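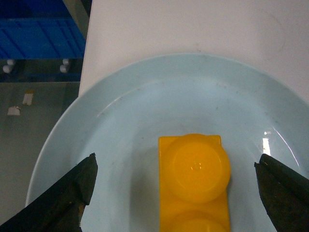
Jalness pick-and-place station: review after 13 weeks in a packing room

Reviewed by Etenesh Derese
Posted 2026-04-27

I run the packing room at Negussie in Gekasstead. We put together building sets for schools, which means moving a lot of plastic parts from crates into plates and from plates into bags. Until last November every part went through somebody's hands. We now have one Jalness station doing part of that, and this review covers what it is like to work beside it. I won't go into the programming, which was done by the supplier.

What we use it for

Ours handles single bricks and a few larger molded parts. A part is set down on a plate, the two fingers close on it, and the arm takes it to the next position. People still fill the crates, check the counts and seal the bags. We were told it could take over the count check as well. We tried that for two weeks and went back to doing it by hand.

Gripper

Plain black fingers, straight jaws. They grip a rectangular brick well when it is squarely between them. Round parts are less reliable, and a part lying at an odd angle may get pushed along the plate before it is picked up. The fingers scuff with use. Ours look rough by now, but I have not noticed a difference in how they hold. Changing a pair takes five minutes with the tool supplied.

The camera at the wrist is useful to us as well as to the machine. When a pick fails, whoever is on shift can look at the view on the screen and see which way the part was facing. Before we got used to that, we spent a lot of time leaning over the table and guessing.

Plates and surfaces

Buy plates in a color that none of your parts share. We settled on pale blue. Yellow and red bricks stand out on it and we get few missed picks. Plates do collect specks and smudges, so wiping them has become a job on the shift list. It is a small job, but it didn't exist before. 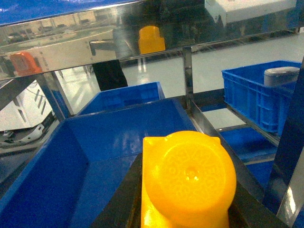 Yellow molded part at the steel framing, with blue crates on two levels.

Crates and reach

We kept our blue crates and did not buy the Ketum trays the supplier recommended. They work, with one complaint: the deep walls leave less room for the fingers, and parts in the corners are often left behind for a person to get. Polished steel nearby was a worry for me, given how much it reflects. The supplier adjusted the lighting settings on the second visit and I have had no reason to call again about it.

What changed for the staff

There are seven of us in the room and that number is the same as before. The work is different, though. Two people used to stand at the loading table all day, and both had sore wrists by the end of a week. They now take turns at the station, clearing failed picks and swapping crates, and spend the rest of the shift on checking and sealing.

One of them likes it. The other finds it dull, and I see her point – waiting for a machine to stop is a different kind of tired. We shortened the turns at the station to one hour, and that helped. I would also say that new people learn the parts more slowly now, as they handle fewer of them. We have started putting newcomers on hand packing first.

Speed is no better than a good packer. The gain is that it keeps the same pace after lunch.

Training and support

The training day covered the controls and the emergency stop and very little else. Ask for a session on failed picks and have all shifts attend. Phone support has been polite and usually calls back the same day. The printed manual is thin.

Good: steady pace, easy finger changes, clear wrist camera view
Less good: round parts, crate corners, short training, extra cleaning

Rating: 3.5 out of 5. I would get it again for the loading table, and I would not put it on the counting step.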